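3.2 Equipment planning and station budget

The purchase plan covered two hand-held gripper pairs, one for daily collection and one held as a spare. Quotations were requested from Hulteo and Skirkau in March. Both suppliers priced the grippers as matched left and right units; only Hulteo listed finger pads and marker cubes as separate line items, which allowed wear parts to be budgeted by the month. The final order contained 13 line items.

Floor space was costed along with the hardware. The Poulain layout assumes one large table that an operator can approach from any side – a table fixed to the wall was rejected after the first trial – and a smaller side table for personal items and tools. Power is the weaker point of the plan. Cable runs across the floor were accepted for the pilot phase, and a ceiling drop was deferred to the next budget period.

Tabletop tasks were selected so that no custom fixtures had to be bought. Light, flat objects such as picture frames were preferred. The pilot target was 107 episodes per task, a figure set by Meléndez from the operator hours already funded. Angelovski kept the replacement log for finger pads, and the Hodero cost sheet takes its consumables rate from that log. Storage and labeling costs are treated in Section 3.3. 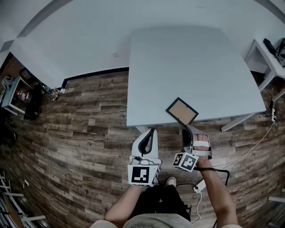
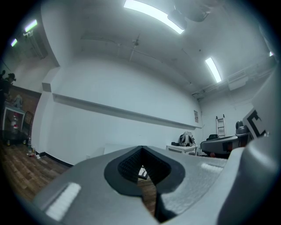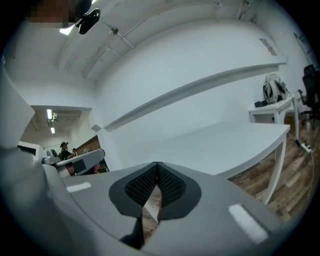 Figure 2. Collection station during the pilot phase. First view: operator with both hand-held grippers and a picture frame at the large table. Second and third views: the room from cameras on the hand-held grippers.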